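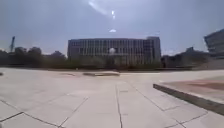 Skamcombe opened its civic plaza to visitors for one afternoon in June, and I went to see how the paving had been laid out. Zuzanna Stępień of Hodžić, the contractor, led the tour and spoke mainly about falls and drainage. The slabs are large, square and rectangular, in a pale, slightly warm grey, with thin dark joints. There is faint staining in places, as one would expect of stone this light. The raised ledge has a straight vertical face and a flat top, and its height was fixed late in the design. The contract covered 3,000 square metres and was laid in 4 phases, working outwards from the building.

The joint filler is a Pinarix compound, mixed on site in small batches. Joint width is specified at 8 mm throughout, which Stępień considers the minimum for slabs of this format. Wider joints were tried on a test panel and rejected on appearance.

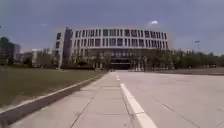
Maintenance took up the second half of the tour. Drita Nedeljković, who manages the grounds, has a cleaning schedule drawn up by Korkano — low pressure, no acid, brush heads only. Leaf fall under the trees is the main load in autumn, and the drains nearest the building are lifted and cleared more often than the rest. Replacement slabs come from a reserve of 25, stored off site. A visitor asked about frost. The bedding is bound, and movement is checked each spring against fixed levels.

The tour ended at four o'clock. Copies of the paving plan were available at the desk on request.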